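Forkus card data, README

Last touched Thu 22 September. If you're reading an older copy, toss it, the column names changed.

What it is

Card and match tables for Forkus, the two-player digital card game. Every collectible card up to and including the Tsikata expansion, plus a log of ladder matches from players who agreed to share theirs. Put together so people could stop arguing about win rates from memory. They still argue.

Not official. The studio doesn't publish this stuff in any form you can use, so it got typed in from the in-game collection screen and then checked against the patch notes. Some text was typed late at night. Report typos.

What's in the folder

cards.csv - one row per card. Id, name, faction, cost, attack, health, rarity, rules text, set, patch added, patch last changed.
matches.csv - one row per match. 3,324 rows. Both decks by archetype, who went first, number of turns, winner, rank band.
decks.csv - deck lists where we have them. Not every match has one!
changes.txt - balance changes by patch, plain text, messy.
keywords.txt - what the keywords do in practice, including the two where the tooltip is wrong.

Tabs, not commas, despite the .csv ending. Too many cards have commas in the rules text. Should have been named .tsv, wasn't, and now other people's scripts depend on it.
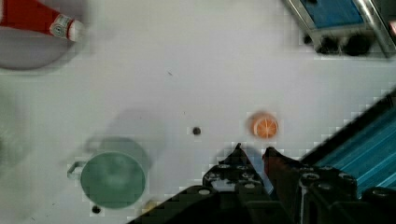

Can I use the match log to work out how strong a single card is?
Only loosely. The log stores archetypes, and a deck list is attached to fewer than half the matches. For a common card in a popular deck you get a usable number. For anything rare or odd the sample is tiny and the win rate will jump all over the place. Filter on has_list = 1 before you start, and look at the match count before you look at the percentage.

Archetype labels

Assigned by hand, 18 of them. Labels follow what players call the decks, so they're not tidy. Fluron Rush and Fluron Midrange overlap a lot and you could fairly argue they're one deck with a slider. Inent Control is clean. Inent Combo is clean too until the January patch, then half of it turns into something else and we kept the old label because we coudln't agree on a new one.

"Other" means other. Don't treat it as a deck. It's every homebrew, every meme list, and a few people who clearly queued with the wrong thing.

Rank bands

Bronze through Diamond as in the game, then Top 800 split out as its own band. Play up there looks very different, games run shorter and people concede the moment they see lethal coming. A concede counts as a loss, same as any other. The turns column stops at the turn of the concede, so average game length at the top is lower than it feels when you play it.

Unranked matches are out. So is the draft mode. So is anything against the bots, which the game does feed you at Bronze without saying so. We took out the ones we could spot. Some are surely still in there, be careful with Bronze win rates in general, they're too high across the board.

Going first

Column is went_first, 1 or 0, from the point of view of the player who shared the log. Not the winner. People keep reading this backwards and then posting charts about how going second is broken. Read the column from the sharer's side, then flip if you need to.
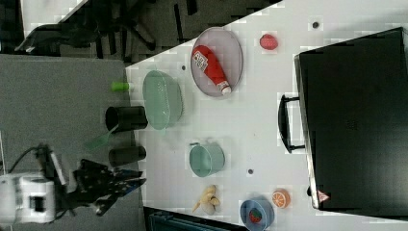

Same goes for the winner column: 1 is the sharer, 0 is the opponent, blank is a draw or a disconnect. Draws are super rare in Forkus, you need both heroes to die in the same step, and nearly all of the blanks are disconnects. Drop them unless disconnects are what you're after.

Known problems

- Sharers are not typical players. They're the sort who install a tracker. Overall win rate in the log is well above even and you need to correct for that.
- 13 cards have rules text from before the last wording pass. The effects are right, the wording isn't. Marked old_text = 1.
- Tokens aren't in cards.csv. Wanted them in. Didn't get to it.
- Opponent decks are guesses from the cards played. A control deck that lost on turn four probably got filed under Other.
- Card names with accents got mangled in the first version. Fixed in this one, I think.
- Fluron cards that were moved to neutral keep the Fluron tag in decks.csv but not in cards.csv. Join on id, never on faction.

Versions

Columns are stable within a version. Between versions, no promises. The Tsikata release renamed hp to health and cost_base to cost, which broke everybody's notebooks, sorry. Next one will probably add a mulligan column if the tracker export starts including it. Right now it gives the final hand only, no clue what was thrown back.

Privacy

No account names, no friend codes, no exact times. Matches carry a patch number and that's it. If you shared a log and want it pulled, send the upload code you were given and the rows come out in the next version. Copies people already downloaded can't be recalled.

Use

Do what you like with the tables, charts, videos, deck sites, homework. Say where they came from and which version. Card names and rules text belong to the studio, so don't go print a set and sell it.

Sending matches in

Export from the tracker, don't edit the file, upload the whole thing. Losses too. Especially losses. A log that's all wins gets left out, no hard feelings. Fixes to card text are welcome as well, one card per report please, with the id in the title so it can be found again.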